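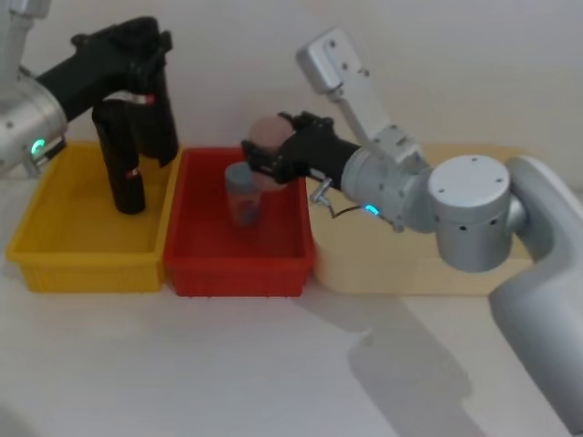 29th January

Two-arm sorting cell, yellow/red/cream bins. Picking up from where Quang Lã left it. His handover says "right arm fixed, place height was off, corrected in config." I don't believe it's fixed. I believe it was fixed for the bin positions he had that afternoon, and the bins don't stay put.

Background for whoever reads this after me. The complaint is that the right arm lets go too high over the red bin when there's already something tall standing in it, and too far back whatever is in it. The left arm works the yellow bin and has no complaints against it except from me, see further down. Quang's theory was tool length. My theory is that we have three trays standing on a table with nothing holding them, and every time somebody empties one it goes back wherever their hands put it.

First job, power down and look at the boring stuff. Bolts on both wrist flanges: left fine, right had one screw I could turn with two fingers. That alone would give you a gripper that points somewhere slightly different every hour. Put it back with threadlocker, marked all four heads with paint pen so we can see at a glance next time. Did the left too while I had the pen out.

Cable on the right wrist. There's a loop hanging under the little bracket and I've never liked it. Ran the joint slowly by hand to both ends of its travel and watched the loop. It doesn't snag, but it comes near the bin wall when the gripper is angled left over the back of the red bin, and that is the pose it uses for nearly every place. Left it for now. Want it shortened or tied back, but I am not doing it the same day as everything else or we won't know which change did what. Same argument I made about the Pinska cell, where we changed five things and learned nothing.

Then tool length. Jogged the right gripper down with fingers closed to touch a gauge block on the bare tabletop, four times, different wrist angles. If the tool length were wrong the error should change with the angle. It didn't, much. Readings were within 0.4 mm of each other, which I'd call good for this arm. So Quang's config correction is compensating for something that isn't tool length. Took it back out. (Old value is commented in the file, initialed, so nobody has to go digging.)

With the correction out, first pass over the red bin was 12 mm too far back. Slid the bin back 12 mm. Perfect placement. Well, there you go. It was the bin.

I know the answer I'll get is that the vision step finds the bins every cycle so it can't matter where they stand. I went and read the log. It finds the bins at startup. After that it only re-checks if the match score drops under the threshold, and a bin nudged a finger's width still scores fine. 1,654 cycles in the current log and the re-check fired 13 times. People have been moving those trays a lot more often than that.

Red and yellow touch each other, too. Bump one and you've moved both. I'd put a gap between them, but the pick order file assumes they share an edge (why?) and I don't want to open that today.

Test with objects. Put the clear cup with the gray-blue lid in the red bin as the tall obstacle, since that's the one that gets knocked over in the complaints. Had the right arm bring over the pinkish round one, which is the worst thing we own for this because it rolls. Stopped the run with the ball over the back part of the bin, slightly above the cup, and left arm parked open over yellow. Clearance to the lid isn't generous. I would like more but the planner treats the cup as whatever height it was told at startup, so asking for more clearance in general just means dropping the ball from higher in general, and then we're back at the original complaint.

Ran it 40 times after that with the bins held down with tape. Cup went over once. Ball ended up outside the red bin zero times. Before the tape, Quang's sheet has it outside a lot more often than he wrote up in the summary. I'm not making a point of it, I'm only saying read the sheet and skip the summary.

The one cup failure: fingers opened, ball stuck to one of them for a moment and came away sideways. Pads on that gripper are shiny. Wiped them down with alcohol. Could be the pads, could be the ball is sticky from being handled. One event isn't a pattern and I'm not ordering pads over it. Spares are in the Grandness box, second shelf, if it keeps happening.

Left arm. Everyone says it's fine. It's had the same trays moving around under it as the right arm, so either it's lucky or the yellow bin's jobs are just easier. I think they're easier: short drops, nothing standing up in the bin. Would not bet on it if we swap sides. Haven't tested, so writing it as a suspicion only.

Light ring on both wrists was teal the whole time, no faults logged. Noting it because Văn asked whether the loose screw threw anything. It did not. The arm has no idea about that screw and neither would we, which is a good argument for putting the flange check on the weekly list. Currently the weekly list says "inspect arms," and I'd like to meet the person who can say what that means.

Open:
Proper locating strips for the three trays. Tape is not a fixture. Staletti quoted for aluminum, I think printed corners would do.
Force a bin re-check at every restart and after every door open. Small change, Quang to look since it's his code.
Cable on right wrist, on its own, nothing else changed that day.
Ask why the pick order file needs red and yellow touching.
Weekly list: replace "inspect arms" with flange screws against paint marks, pads, cable through full travel.

Not closing the ticket. Forty runs on taped bins tells me the tape works. Want to see it after a few days of other people emptying trays. Left the paint pen in the drawer under the controller, please put it back there.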